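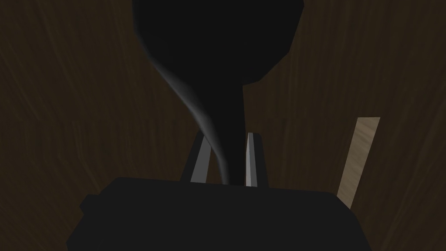
Clarkach Classic Television: Frequently Asked Questions

Last updated March 13, 2023

About the channel

What is Clarkach?

Clarkach is a streaming channel for older American television, mainly half-hour comedies, family dramas and detective shows. We license the programs from the companies that own them and run them complete, in their original order. The library holds 965 episodes at present.

Who runs it?

The channel is owned by Gevport, a small distributor that started out selling shows on tape. Programming decisions are made by Svyatoslav Ostapchuk, who also writes the short introductions that play before some of the pilots. You can turn those off under Settings, then Playback.

Is there a live schedule, or do I choose what to watch?

Both. The live stream runs day and night with a fixed schedule, like a regular station. Anything in the on-demand section can be started whenever you want. A few shows are licensed for the live stream only, and they are marked with a small clock next to the title.

What does it cost?

The live stream is free with commercials. On-demand viewing needs a paid plan. Current prices are on the sign-up page and depend on the country you are in.

Episodes and editing

Are the episodes cut?

We run the longest version we are able to get. Many older series were trimmed when they went into reruns, usually by a minute or two per episode, and for some of them the trimmed copies are the only ones that were kept. If we know that an episode is a rerun cut, the episode page says so. At the moment 148 episodes carry that note.

Why is the theme song different from the one I remember?

Music rights are often separate from the rights to the program. When the original song could not be cleared, the owner may have replaced it before the show ever reached us. We don't swap music ourselves. It is also fairly common for a series to have used a different arrangement in its first season – check a later episode before you write to us about it.

Why are some of the holiday episodes missing?

They are taken out of the live schedule for most of the year and come back in season. In the on-demand section they stay in their normal place. The exceptions are specials that were sold separately from the series, which we may not have at all.

Do you show colorized versions?

No. Programs made in black and white are shown in black and white.
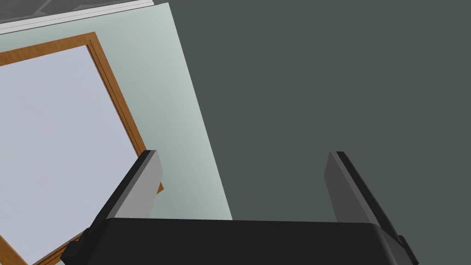
How often are new shows added?

New series arrive four times a year, and the largest batch comes in July. Single episodes and lost-and-found pilots can turn up at any time and are listed under Just In for 20 days.

Why did a show I was watching disappear?

Licenses run out. We post the leaving date on the show's page as soon as we have it, normally a month ahead. Some shows are renewed at the last minute, so a title that has left may come back with no announcement. Your place in the series is saved either way.

Picture and sound

The picture doesn't fill my screen. Can I change that?

Older television was made for a squarer screen, so there are black bars at the left and right. We don't crop or stretch the picture. Your TV probably has a zoom setting that will do it, but you will lose the tops of people's heads.

The sound is very quiet on some episodes. Why?

It depends on the source. Tracks in bad condition go through Filtari, a cleanup program that takes out hiss and hum, and this can leave the dialogue a little low. We fix the worst ones as they are reported. Please give the show, season and episode number.

Which shows have captions?

All of the comedies do, and so do 239 of the drama episodes. The rest are being worked on in order of how many people watch them. Captions are turned on with the CC button during playback.

Account

How do I cancel?

Go to Account, then Plan, then Cancel. You can keep watching until the end of the period you have paid for. If you signed up through your TV or phone, you have to cancel there.

Can I suggest a show?

Use the form on the Contact page. We read all suggestions but can't reply to each one, and we can't say whether talks are going on for a particular title.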